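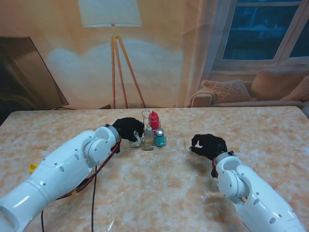

2 min read

Search articles, suppliers, topics

Wire condiment caddies are cheap, small and rarely specified with any care. The product manager for tabletop goods at Prideo, a restaurant supply firm, has spent most of her working life on them. We asked what separates a rack that stays on the table from one that ends up in a drawer.

She starts with the base. "A flat base is the first requirement. If one rod sits proud of the others, the rack rocks, and a tall bottle makes the rocking worse." Prideo checks each sample on a stone plate before it looks at finish or packaging. Of 31 samples received from outside shops last July, 12 were sent back for rocking alone.

The handle is her second subject. Many racks carry a wire ring that people hook with a finger or two. "A ring in the center balances well, but it takes space from the bottles. Put it at a corner and you get the space back, and then the weld has to resist twisting. We ask for a longer weld there." Madik, which bends wire for several supply firms, uses a test load well above three full containers. She considers that sensible, as people lift the rack without emptying it.

Squeeze bottles complicate the layout. They bulge when gripped, and a loop sized to the resting diameter will hold on to them. "You want to pull the bottle with one hand and leave the rack where it is. If the rack comes up too, the loop is tight or the rack is light. Usually it's tight." Her drawings call for clearance on every side of the bottle, and she does not accept a loop with a burr on the inner face. Labels catch on burrs and tear.

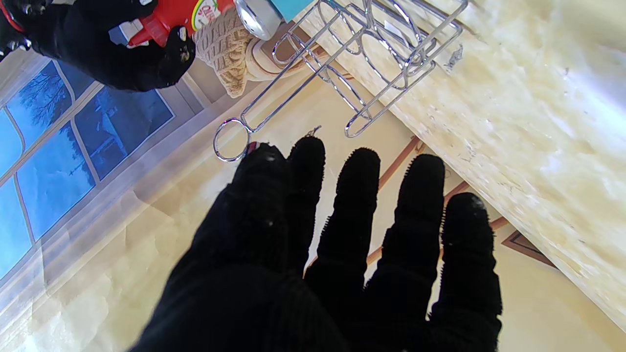
Bent-rod rack and red squeeze bottle.

On surface finish she is brief. Polished rod shows fingerprints but wipes clean. Coated rod hides them until the coating chips, normally at the feet. Quintela tried both in its own cafeteria and went back to bare polished metal after 16 weeks. "Salt and vinegar get under a chip. After that you are replacing racks."

Table material matters less than buyers expect. A mottled stone-look top hides small scratches, a plain dark one does not, and in either case she recommends lifting the rack when moving it. She does not like rubber feet. They collect sugar, and they come off in the dishwasher.

Asked about plastic caddies, she said Prideo stocks one model from Callis and has no plans to add a second. The next wire rack in the range will be narrower, with the ring kept at the back corner. Its price has not been set.

14 shares | 3 comments

Contact | Copyright January 2019 | Back to top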